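# Breaker for a bench circuit trips when the second power strip goes on

I have two Danus power strips on one bench circuit. With one plugged in, everything is fine. When I add the second, the residual current breaker trips within a minute, even with nothing switched on. It started in January. Is the strip bad?
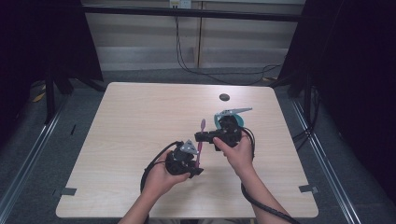 ## Replies

**Nkechi Shehu**

Not necessarily. Power supplies with filters leak a little current to ground even when idle, and it adds up. Unplug everything from the second strip and try it empty. If it still trips, replace the strip. If it holds, plug things back in one at a time until it goes. In our shop in Follport it was an old Edivow charger.

Don't chain one strip into the other while you test.

**Yakubu Uzor**

get a bigger breaker, worked for me

**Adebisi**

Please don't do that. A higher amp rating won't fix a ground leakage trip, and it can leave the wiring unprotected. Do the test Nkechi gave. If the breaker trips with both strips unplugged, the fault is in the fixed wiring or the breaker, and you need an electrician with a leakage clamp. Ours took 2 visits to find a damp outlet box.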